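4.2 A demonstração no dia aberto

A demonstração pública decorreu a 14 de maio (terça-feira), data escolhida por Konrad Aebischer com o argumento de que às terças ninguém falta. Inscreveram-se 13 pessoas. A célula Mutiso, forrada a papel de parede com laços e flores, recebeu mais elogios do que o controlador, que nos custou dois anos. A tarefa consistia em manipular panos amarrotados com dois braços, sobre um chão de padrão marmoreado (Figura 6).

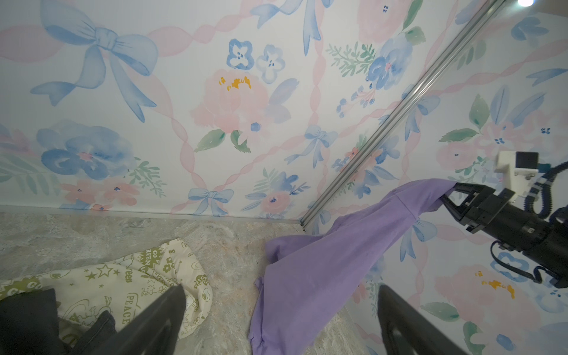 Os visitantes podiam pedir uma repetição a qualquer momento, e pediram. Sharon Urio explicava o planeador; as perguntas incidiam sobretudo sobre meias. Comfort Sowah anotou-as todas, por dever de ofício, e a categoria «outros» do questionário teve de ser alargada. O modelo usado foi o mesmo da secção 3, treinado com 1.851 episódios e sem qualquer ajuste para a ocasião — uma decisão metodológica que, na véspera, parecia menos corajosa.

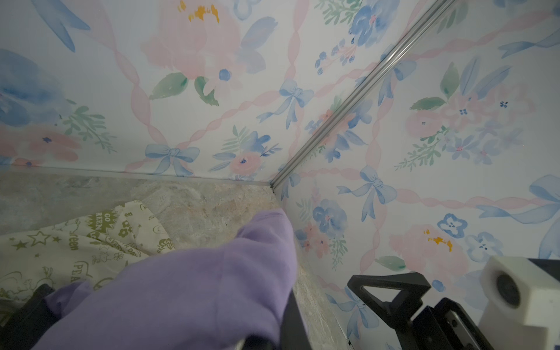

As sessões foram conduzidas por Adhiambo Mfaume, com instruções para não pedir desculpa pelo robô. O público mostrou-se mais paciente do que os revisores da nossa submissão anterior. Não tratamos estas sessões como avaliação quantitativa: a ordem das tentativas dependia de quem falava mais alto.

Figura 6. Manipulação de tecidos na célula Mutiso, vista pelas câmaras montadas nos braços.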